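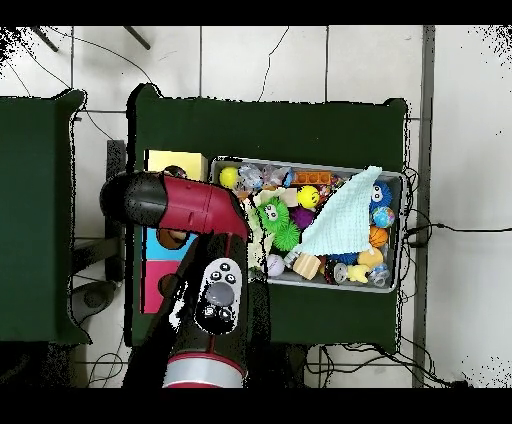

Notebook entry, 8 July 2019
Toltedcombe workshop, bench evaluation of the Rasholm pick-and-place package

Purpose. The Rasholm package is on offer to us from Istitholm as a complete service: arm, two-finger gripper, control software and remote support. This entry records the bench work toward our review. It does not cover price, which is handled in a separate memo.

Task. Items are to be taken one at a time from a mixed container and released through a round opening in the top of a box. The supplier's offer refers to "unsorted household goods of varied stiffness." We have read that phrase broadly and have included cloth, soft rubber toys, cans, thin plastic and wood in the same load. Items are not to be arranged by hand once a run has been started.

Layout. Wire-mesh tray to one side, three boxes beside it, green cloth over the table top. The cloth is to remain in place for the whole review so that the background is the same for all runs.
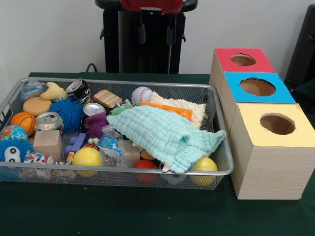

Mixed load in the mesh tray, with the red, blue and yellow box tops to the right.

Settings. Gripper force was left at the supplier's default. Travel speed was limited to 40 percent for the first block of runs and is not to be raised without an entry in this book. The block is set at 20 attempts. An attempt ends when an item is released or when the software reports an empty grip. A second try at the same item is logged as a new attempt - the supplier's own report form combines the two, and its figures should not be compared directly with ours.

Release height. The supplier's manual gives a single release height for all containers. Our box tops are not level with one another, and a common height would leave a long drop into the lowest box. A separate height was therefore entered for each opening, and the fingers are permitted to pass below the rim before they open.

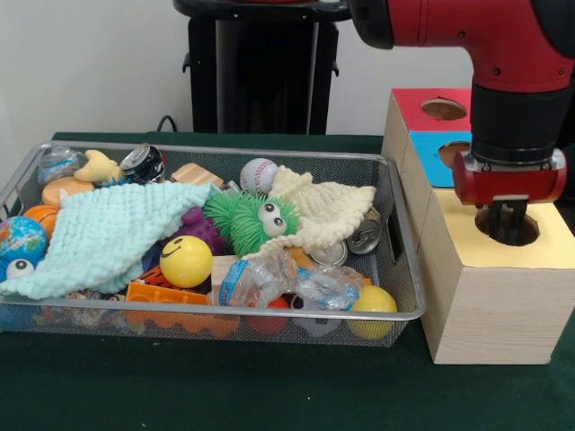
The entry screen accepts these values only in order from the first container to the last. Correcting one of them means entering all of them again. This has been noted for the supplier as a request, priority low.

Textiles. The knitted cloths are the items of most interest to Rajan, the internal project that would use the package. A cloth can lie across several other objects, and the software must choose between gripping the cloth and gripping whatever is next to it. The approach is straight down with the fingers open. The log should state which item was selected by the software as well as which item was lifted, as the two may differ.

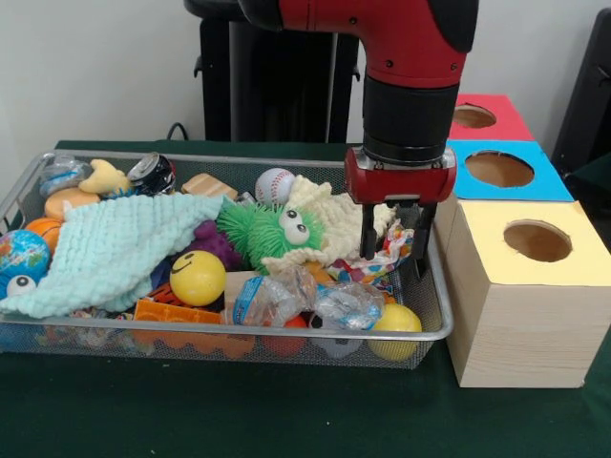 Clear plastic is to be logged under its own heading, with bottles and wrappers kept apart. The supplier's item list has one entry for both.

Open points
- Written confirmation from Istitholm of support hours. The offer states 8 hours per day but does not say in which time zone.
- Price and lead time for spare fingers.
- Whether the log can be exported without the supplier's viewer. The present file stops at 600 lines and begins a new one with no header.
- Storage. The logs from setup alone took up nearly half of the space set aside for the review.

No recommendation is entered at this stage. The force setting will be reviewed after the first block, and any change is to be written on the facing page.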